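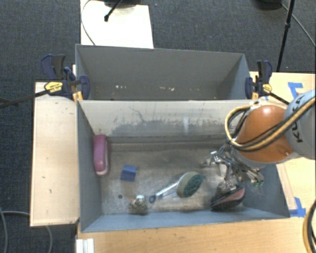
Clernbridge Growers has agreed terms with Divby for a new packhouse and cold store on the east side of its tomato and cucumber nursery. Work on the ground is due to start in January, once the last of the old propagation houses has been cleared. The building will cover 2,540 square metres and will bring grading, packing and storage under one roof. At present these are split between three older sheds, and produce is moved between them by tractor and trailer. Grey metal bins, the sort that stand one behind the other and pick up scuffs and scratches along the inside walls, are common enough in sheds of every kind, and the nursery says it will go on using the metal ones it already owns in the new building and will not switch to plastic.

Home News Crops Glass and Structures Energy Jobs Subscribe

The contract covers the steel frame, insulated panels, floor, drainage and loading bays. Divby will also supply the cold store doors and the refrigeration plant. The heating for the adjoining glasshouses is not part of the agreement and stays with the nursery's present supplier.

Clernbridge grows mainly for wholesale markets and for a small number of regional shops. It has 217 growers and packing staff in the main season, with fewer over the winter. The company says it does not expect to take on many more people when the packhouse opens, but that the work will be arranged differently. Those who now spend part of the day moving trailers will be trained for grading, stock control or dispatch.

The cold store is divided into 2 rooms held at different temperatures. Cucumbers suffer if they are kept too cold, and at the moment they share space with salad lines which need a lower setting. Staff have had to choose a temperature in between, and the shelf life of both crops has suffered. With separate rooms, each crop can be stored at the setting that suits it. The nursery also plans to hold fruit back for a day or two when prices are poor, something it has seldom been able to do.

For the grading hall, Clernbridge has chosen a line from Lim. It sorts tomatoes by weight and colour and can be changed over from loose fruit to vine trusses without stopping for a full clean. The line was ordered in the spring and will be kept in storage by the maker until the floor is ready. Labels and batch records will be handled by Avura, a software package that the nursery has been using for its picking rotas. The same batch number will follow a crate from the glasshouse row to the lorry.

Water was one of the harder points in the planning application. The new roof will drain to a lined reservoir on the low ground by the entrance, and the stored rainwater will go back to the irrigation tanks after filtering. The parish had asked for this after flooding in the lane. Clernbridge expects the roof to meet nearly 40 per cent of the water needed for the two nearest glasshouses in an average year. The remainder will come from the borehole as before.

Access to the site will change while building goes on. Lorries collecting produce should use the north gate, and drivers are asked to report to the weighbridge office before backing up to any of the sheds. The farm shop stays open, although its car park will be smaller and the overflow field will be closed. Contractors' vehicles are not to use the lane during school opening and closing times.

The older sheds will be kept for the first season in case there are problems with the new line. After that, the largest will be turned over to storing substrate, string and trolleys. The smallest, which has a leaking roof, will be taken down and the slab left as hard standing.

Growers who supply Clernbridge under the shared packing scheme will receive a separate letter about crate sizes and delivery times. The present delivery times stand until then. Anyone in the scheme who wants to send more fruit next season should tell the packing office before the end of January, so that space can be set aside in the cold store.

Published 2022-10-01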